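Geologist, Exploration Drilling (Fixed Term, Field-Based)
Vilunside Project, Bornitz Exploration

Posted March 2019
Reference: VIL-17
Roster: 2 weeks on, 2 weeks off
Contract: 12 months, with possible extension
Reports to: Project Manager, Vilunside

Bornitz Exploration is seeking a geologist for the next phase of diamond core drilling at the Vilunside base metal project. The phase follows up zinc and lead intercepts in the northern block and tests the down-dip extension of the Štěpánek zone, where the host carbonate thickens toward a mapped fault. Drilling will be carried out by Jakton under an existing contract.

The project has a completed soil geochemistry grid, a ground gravity survey and a partial induced polarization survey. Older core from the southern block is stored on racks at the project base and has been relogged to the current lithology codes. Core from the northern block has been logged but not relogged, and part of this position is to bring the two sets of records into agreement before the geological model is updated in September.

Duties

Log diamond core for lithology, alteration, mineralization, structure and recovery, using the project code library.

Mark up core for cutting and sampling. Sample intervals follow geological contacts and are not to cross them.

Insert certified standards, blanks and field duplicates into the sample stream according to the project procedure. Check returned assays against accepted limits and request repeat analysis where a batch fails.

Measure oriented core and record the confidence of each orientation line. Intervals without a reliable line are logged as unoriented.

Supervise one rig per shift. Confirm collar position, azimuth and dip before drilling starts, and review downhole survey shots as they are received. Holes that deviate beyond plan are reported to the project manager the same shift.

Prepare cross sections at the end of each hole and keep the interpreted sections current.

Enter all data on the day it is collected. The database is locked at the end of each rotation and corrections after that point go through the database manager.

Inspect drill pads before and after use, including sumps, and complete the land access checklist with the landholder's representative.

Required

A degree in geology or earth science.

At least 2 years of work on drilling programs, including diamond core. Reverse circulation experience alone is not sufficient for this position.

Working knowledge of sediment-hosted zinc and lead systems, or of another carbonate-hosted deposit type.

Experience with structural measurement on oriented core.

Competence in a commercial logging package and in GIS software.

A current driver's license valid for manual vehicles. Access to the northern block is by unsealed road with two creek crossings.

Ability to lift full core trays as part of a two-person team.

Preferred

Experience with portable XRF instruments, including calibration and the limits of the readings on uncut core.

Prior work in implicit modeling software.

First aid certificate. Training is provided to those without one.

Rotation and accommodation

Shifts are 12 hours, day shift only for geologists. The rigs run two shifts, and the night driller contacts the on-call geologist if a hole reaches target depth or if ground conditions change. On-call duty is shared equally and paid at a flat rate per night.

Accommodation is in single rooms in a rented house in the nearest town. Meals are provided during the rotation. Travel from the regional airport is arranged by the company, and travel days are paid at half the day rate. Laundry is done at the house. Field shirts, safety boots, helmet and gloves are issued on arrival. Cold weather outerwear is not issued, and applicants should bring their own. Mornings on the northern block are below freezing for much of the season and the core shed is heated at the logging benches only. 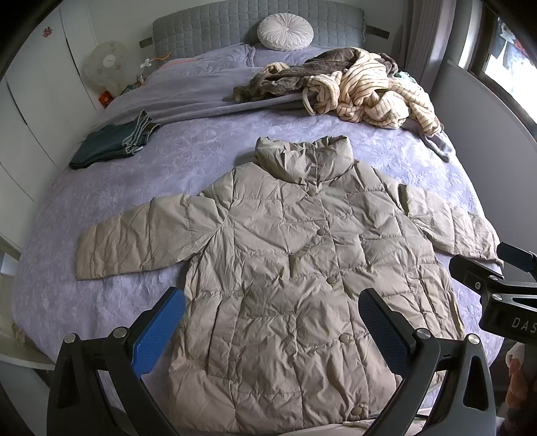 Gunārs Mockus, asked for comments on the last drilling phase, wrote that the hours were as advertised but that the logging backlog built up quickly once both rigs were in good ground. He recommended that anyone applying should be comfortable logging at pace and should ask at interview how many meters per shift are expected. The planned rate for this phase is given below.

Planned logging rate

One rig will operate in the northern block and one in the Štěpánek zone. Each geologist is expected to complete detailed logging of the core from one rig. Where production exceeds the logging rate, a quick log is completed first and cutting is held until the detailed log is done. A core technician is assigned to each bench for washing, meter marking, recovery measurement and photography.

Pay and leave

A day rate is paid for all days on rotation. The rate depends on experience and will be stated in writing before the second interview. Annual leave accrues from the first day. The first 6 weeks are a probation period, during which either side may end the contract with one week's notice.

How to apply

Send a resume of no more than two pages and a short cover letter giving the drilling programs you have worked on, the commodity, the drilling method and your role in each. Include the names of two referees, one of whom should have supervised you in the field. Please quote the reference number in the subject line.

Shortlisted applicants will complete a logging exercise on 6 trays of core at the project base or, if travel is not practical, on core photographs with supplied assay data. The exercise is followed by an interview with the project manager and the database manager.

Applicants must hold the right to work in the country at the time of application. Bornitz Exploration does not accept applications through recruitment agencies for this position.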